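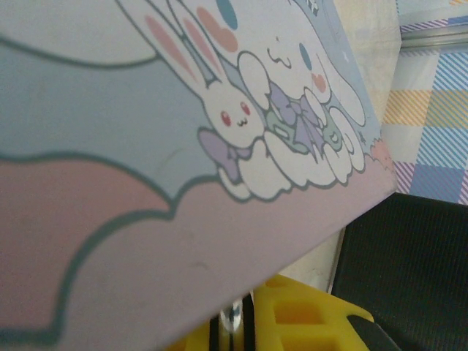 Rabbit and puppy-like artwork on a printed panel

Seasonal Packing Assistant — Numik, Trostum site

Numik sells character stationery and small gifts through its own web store and through the Rothe shops. We are hiring two packing assistants for the busy season, starting in August.

What you will do

You will pick items from the shelves, check them against the order slip, pack them and label the parcel. On a normal shift one person handles around 500 items. Most of what we sell has cartoon artwork on it, and customers notice a scratch or a bent corner right away, so part of the job is looking over each printed surface before it goes out. Anything damaged goes in the returns bin with a short note.

You will also enter stock changes in Griduno, our inventory program. We will train you on it during your first two shifts.

The packing room

The packing room is on the ground floor, next to the loading door. Packing is done standing, at table height, and stools are available for label work. The tabletop is pale gray with a marble pattern, and the white wall behind it has diagonally striped blocks of color. Keep knives and tape guns off the bare surface and use the cutting mat. Tables are wiped down at the end of every shift.

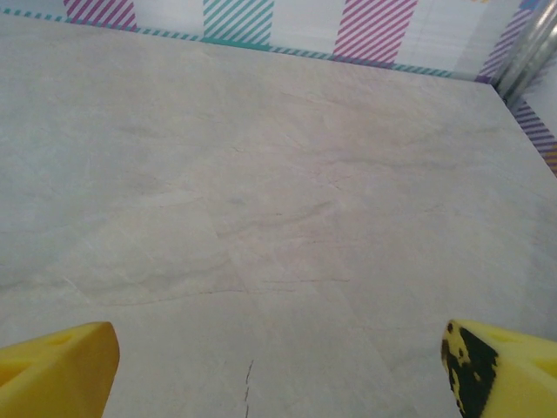 Hours are 14 per week, split over two or three shifts. You can choose mornings or afternoons, but everyone works Thursday, our heaviest shipping day. Cleaning time is paid. Faint gray veining runs across the tabletop and can hide pencil marks and bits of clear tape, so go over it slowly before you clock out.

What we ask for

You should be able to stand for most of a shift and lift a full carton onto a cart. You need to read order slips in English. Packing experience helps but is not required. Applicants must be 18 or older.

How to apply

Fill out the short form on the Numik jobs page and enter job number 879. Tell us which shifts you can work and when you could start. No cover letter needed — a few lines on past work is fine. We reply to everyone who applies.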